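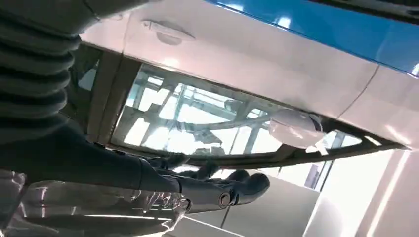 Okay, hi everybody, thanks for coming back after the coffee break. I know the room is warm. I'll keep this to 19 minutes and then we can argue.

(Wait for people to sit. Water.)

So my talk is called "Buying a used car when you know nothing about cars," and I'm qualified to give it by being exactly that person. I run the car-share in Falevwood. We started with one tired hatchback, and now we have seven cars for 44 member households, and I bought every single one of them. Two were mistakes. I'll get to those.

First slide – money. Decide on the number before you open a single listing. Write it on paper. Then take a chunk off for the stuff you'll need in the first month: registration, insurance, tires, a battery if you're unlucky. What's left is your real number. I did it backward the first time and we ended up driving all winter on tires I was embarrassed to park in public.

(Pause for the tire people. There are always tire people.)

Next, where to look. I've bought from dealers, from a neighbor, and from an auction lot out in Stokow, and the auction was thrilling and I'd never do it again! You get a few minutes with the car, you can't drive it, and everyone else there does this for a living. That was mistake number one. It had a lovely interior and a transmission that gave up in April.

Okay, the look-over. Go in daylight. Please go in daylight. Stand at one corner, get your head down low, and look along the side of the car toward the other end. You want reflections that run nice and even. If they suddenly go wobbly, ask about it. Check the gaps between the doors and the fenders too, and compare left with right. Open and close every door, including the one the seller doesn't bother with. Pull the carpet up in the trunk and have a good sniff.

(Do the sniff. It gets a laugh.)

Then the drive. Ask them to leave the engine cold before you get there, and feel the hood when you arrive. If it's warm, ask why. Radio off, windows down for the first part, then windows up. Find a hill, find a rough road, find an empty parking lot and turn the wheel all the way both ways. I bring a friend for the back seat, who hears things I miss because I'm busy trying to find the wipers.

Paperwork – skip ahead if we're running late. Check the number on the title against the one on the dash. Ask for service records, even a messy folder of them. Mistake number two came with a beautiful folder, and I never noticed it stopped five years before the sale.

Last one, and then questions. Pay a mechanic to look it over before you hand over money. Your own mechanic, on a lift. We've walked away from three cars that way and I was sulky about all of them.

My checklist is on the table by the door, one page, both sides. Take two if you've got a teenager. Okay, who's first?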